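4.2 Datenerhebung und Versuchsaufbau

Die bimanuellen Versuche wurden in der Zelle Prirnov durchgeführt. Zwei baugleiche Arme sind an der vorderen Profilschiene verschraubt und greifen von dort über die gemeinsame Arbeitsfläche. Jeder Arm endet in einem Parallelgreifer, auf dem eine kleine Kamera in einer gedruckten Halterung sitzt. Hinzu kommt eine ortsfeste Kamera, die beide Arbeitsräume erfasst. Die Wände der Zelle sind mit einem kontrastreichen Schwarz-Weiß-Muster beklebt. In den Vorversuchen mit einfarbigem Hintergrund zeigte die Strategie eine deutliche Abhängigkeit von der Raumbeleuchtung, die sich mit dem gemusterten Hintergrund verringerte.

Als Objektsatz dienen Vorhängeschlösser in Rot und Blau samt zugehöriger Schlüssel. Die Aufgabe »Übergabe« verlangt, dass ein Arm ein Schloss der vorgegebenen Farbe aufnimmt, es über die Tischmitte führt und so ausrichtet, dass der Bügel zum Gegengreifer weist. Der zweite Arm fasst am Bügel zu, erst danach öffnet der erste. Schlösser der anderen Farbe und die Schlüssel bleiben als Störobjekte auf der Fläche liegen. Ihre Lage wird vor jeder Episode neu gewählt. 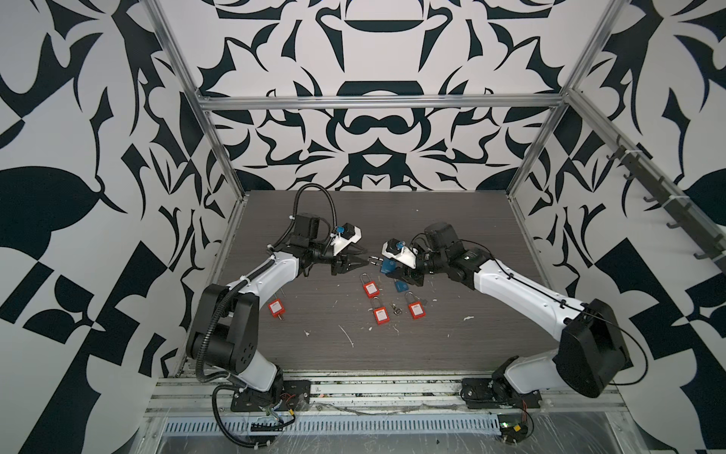 Abbildung 4: Annäherungsphase der Übergabe in der Zelle Prirnov. Der rechte Greifer hält ein blaues Vorhängeschloss, dessen Bügel zum linken Greifer zeigt; auf der Arbeitsfläche liegen weitere Schlösser und Schlüssel.

Insgesamt wurden 648 Demonstrationen durch Teleoperation aufgezeichnet. Gelenkwinkel, Greiferöffnung und alle Kamerabilder liegen auf einer gemeinsamen Zeitbasis und wurden für das Training auf 20 Hz reduziert. Episoden, in denen das Schloss vor der Annäherungsphase verloren ging, wurden verworfen und sind in der genannten Zahl nicht enthalten. Korrekturbewegungen des Bedieners blieben dagegen erhalten – sie liefern die einzigen Beispiele für ein erneutes Ansetzen nach einem verfehlten Griff.

Die Strategie Mutus sagt Aktionssequenzen für beide Arme gemeinsam voraus. Als Vergleich dient Akolgo, bei dem jeder Arm durch ein eigenes Netz gesteuert wird und die Kopplung nur über die Bilddaten erfolgt. Beide Varianten verwenden denselben Bildkodierer und denselben Trainingsumfang.

Die Auswertung umfasst 200 Versuche je Variante. Ein Versuch gilt als erfolgreich, wenn das Schloss nach dem Öffnen des gebenden Greifers sechs Sekunden lang allein vom nehmenden Greifer gehalten wird. Fehlschläge werden getrennt nach Aufnahme, Ausrichtung und Übergabe erfasst. Bei Akolgo entfiel der größte Anteil auf die Übergabe, meist durch verfrühtes Öffnen. Bei Mutus überwogen Fehler in der Ausrichtung, vor allem bei seitlich verkipptem Bügel.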